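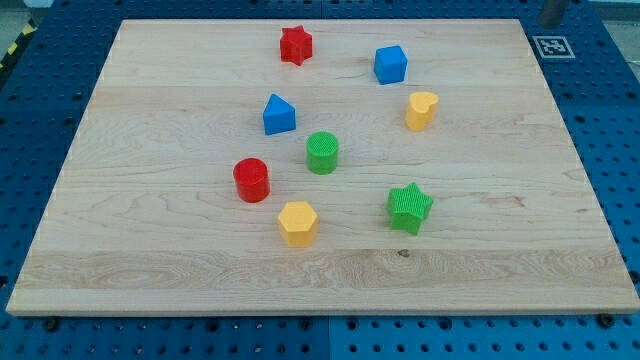
Why does a wooden board cup across its width but hardly change in length?
Wood takes up and gives off moisture mainly through the walls of its cells, and most of those cells run lengthways. The walls get thicker or thinner, so the movement is nearly all across the grain.

Print this page | E-mail this page

Week 3: Wood and moisture

Read the Moroz handout before the practical. Bring your own pencil and rule.

Green timber holds water in two ways. Free water sits in the hollow of the cell and leaves first, with little change in size. Bound water is held in the cell wall. Shrinkage starts once the bound water begins to go.

A flat-sawn board moves more across its face than a quarter-sawn one. The growth rings try to straighten as the board dries, and the face that was nearer the bark goes hollow. Quarter-sawn boards stay flatter but waste more of the log.

Gluing up a panel from narrow strips spreads the movement out. Some makers turn every second strip over so the rings curve in opposite directions. Steinar Damgaard prefers to keep them all one way and hold the panel flat with battens. Both methods work if the battens are fixed through slots – a batten glued along its full length will split the panel.

Practical (Cornham workshop, November)

Each pair takes 2 offcuts, one flat-sawn and one quarter-sawn, both 245 mm wide. Weigh them, mark the width in pencil and leave them in the drying cupboard. Measure again after 13 days and work out the shrinkage as a percentage of the first width.

Write the species and the ring direction on the end grain, not the face. Last year's Firnthorpe samples were marked on the face and the pencil was planed off.

Results go to Sointu Vainio by the end of the next session.

Filed under: Course notes, Timber and joinery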